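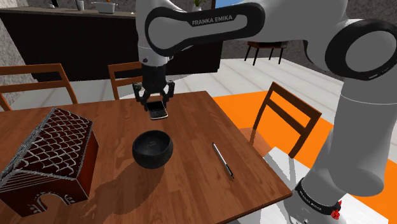 Teresa Jakubowski wrote on 17th November:

> Dear all,
>
> The Sowa pantry scheme has published its autumn review and I think we should take it seriously. They gave out 3129 parcels in October across their area, and they say each parcel meets 50 per cent of a household's food needs for the week. If we moved to their model (fixed parcels, one per household, packed centrally at Primodus and driven out to us) we could stop the Thursday-style scramble over who gets what.
>
> They would want a decision before the new year. I'm in favour. Could people reply to the list and not just to me?
>
> Teresa

Teresa, replying to the list as asked.

I've read the review twice and I still can't find where the 50 per cent comes from. Half of whose needs? A parcel is the same size whether it goes to one pensioner or to a couple with three teenagers. Page four says the figure is "based on a typical household", and there's no footnote, no household size and no mention of calories or weight. My guess is that somebody picked a number that sounded decent and it has been copied forward every year.

The 3129 bothers me less, but it's a count of parcels leaving the depot. Did they all get collected? We have 30 households on our books at Pesis Road, and in a bad week a fair few don't turn up and the bread goes to the hens. If we reported what we'd bagged up, we'd look marvellous too.

> we could stop the Thursday-style scramble

I don't think it's a scramble. It's people choosing. Two of our families don't eat pork, one man can't have anything with gluten in it, and there's a woman in a bedsit with a kettle and nothing else. What does she do with a kilo of dried chickpeas? Under the fixed parcel she gets them anyway and it counts as half her week.

Then the money. The review mentions a delivery charge of £100 a month for each outlet "in most cases". Which cases? We paid less than that for our own van share when we were still using Zotora, and they at least turned up when they said they would.

I'm not dead against it. Before I'd vote for anything I'd want:

- the working behind the 50 per cent
- collected parcels, by outlet, for October
- the delivery charge in writing, with how long it's fixed for
- whether we can turn items away

If they can't send the first one, I'd take that as my answer.

Also, the key to the side store is still missing. Has anyone checked the tea tin?

M.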